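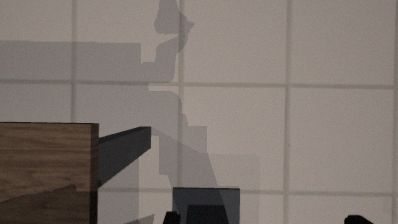

Posted by the Tulent Color Words Project, Codasley | Calls for participants | Open until the end of December

WANTED: People who have argued about whether something is blue

We are looking for adults to tell us what colors are called. Most people assume this was settled some time ago. We assumed it too, and then we let two members of our own team label the same shelf of paint cards, and they have been polite to each other ever since in a way that worries the rest of us.

The Tulent Color Words Project is putting together a plain dictionary of the color words people in and near Codasley use when they aren't trying to sell anybody anything. Paint companies have their own words, and we wish them well. What we want is the word you use when you're asking somebody to hand you the other towel.

So far we have 134 words on the list. Eleven of them mean beige. We expect that to get worse.

What you would be doing

You'd come in for 2 sessions, a week apart, at our rooms above the Javier Print Shop on Lonar Street. In the first one you sit at a table and name colors out loud. They come on cards, on scraps of cloth, on mugs, and in one case on a bathroom tile that got here before the project did. You say a word, we write it down, we go on to the next one. If you say "kind of a greeny one," we write down "kind of a greeny one." Please don't improve your answer on our account.

In the second session we read your own words back to you and you find the matching card. People are very sure of themselves going into this part.

Between the two, we ask you to keep a small notebook and write down any color word you hear in the wild – at work, on the bus, from a relative describing a car. You don't need to say who said it. We'd rather not know about the relative.
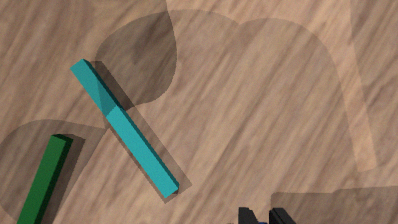
Teal, turquoise or cyan? The shadow isn't helping.

Who can take part

Anyone 18 or over who speaks English at home at least some of the time. You do not need to be good at colors. We have had a number of calls from people who are good at colors, and they are welcome, but we are short on people who own four pairs of navy pants that are all different and have never noticed.

If you are color blind, please come. We have a separate set of questions we think you'll find more interesting than the usual ones, which tend to consist of a stranger holding up a sweater and saying "what about this?"

We can't take you if you mix paint, dye or ink for a living, or if you have in the past year. Interior decorators may apply but should know that "greige" is already on the list and will not earn anybody extra credit.

Couples can both sign up. You will be seen separately. This was a later change to the plan.

What you get

A $30 grocery card for each session, handed over at the end, and you keep it even if you refuse to name anything after lunch. Coffee and tea. A printed copy of the finished dictionary, whenever that turns out to be, with your name in the back if you want it there. Street parking on Lonar is free after 6 p.m. and a matter of luck before then.

What you don't get is a ruling. We are asked for one nearly every week, usually by email and usually with a couch attached. The project has no position on your couch.
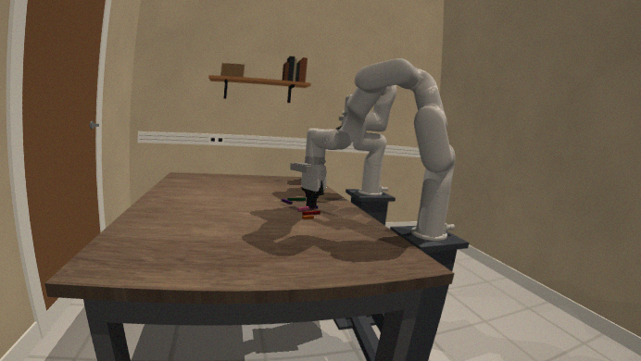 Times and practical matters

Sessions last an hour and a quarter and run on weekday mornings from 9:30, with a late slot on Wednesday starting at 6:15 p.m. The late slot fills first. Daylight matters for the cloth part, so if you book the late one we'll do cards and mugs that evening and ask you to come by some morning for ten minutes of cloth.

We are hoping for 1,000 people by the end of the project and we are not close. If you've been thinking there must be plenty of others signing up, there aren't.

Please leave tinted glasses at home, or in your pocket. Regular glasses are fine. Wear whatever you like, though you may be asked to name it.

The rooms are up one flight of stairs. There is an elevator at the back of the print shop, and the staff there will take you to it if you ring the side bell. Tell us when you book and somebody will meet you.

How to sign up

Fill in the short form at the front desk of the Codasley library or pick one up at the Javier Print Shop counter. It asks for your name, a phone number, the times you can do, and the color of your front door. Leave the last one blank if you live with someone and would like to keep it that way. We call back within a week, in the afternoon, to fix both of your dates.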